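News > Automation > October issue

Home Archive Events Subscribe Contact

19 October 2018
By Elfriede Thaler

Can a machine clear your desk yet?

Readers keep asking when they can hand their chores to a robot. The short answer for this fall is that a few narrow jobs are close and most of the house is a long way off.

Astside, which builds small arms for packing benches, has spent the year on tabletop work: picking up a cap, moving a lamp, straightening a cord. The company gave its software 29 household tasks in its last round of tests. It finished six of them without help. Wiping a flat surface went well. Anything with a loose cable in it did not.

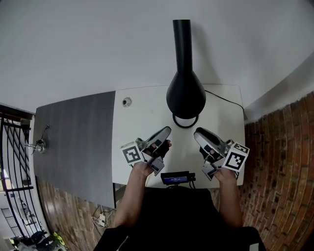 Much of the effort now goes into showing the machine how a person does the job. Someone works through a task with a gripper in each hand, and the path of the fingers is recorded so the software can learn from it. Astside wants 1000 of these recordings for each chore before it tests again. A good operator can get through a lot of them in a day, but hands get tired and the lamp has to go back to its starting spot every time.

The shop floor is further along. Gruseo runs two arms at its Jultar plant, both loading trays with the same part all shift. The parts arrive facing the same way, and the lighting never changes. A kitchen counter offers none of that.

Neither company would give a date for a home product. Astside says its next test round will cover folding towels and putting away cups. We will report the results when we have them.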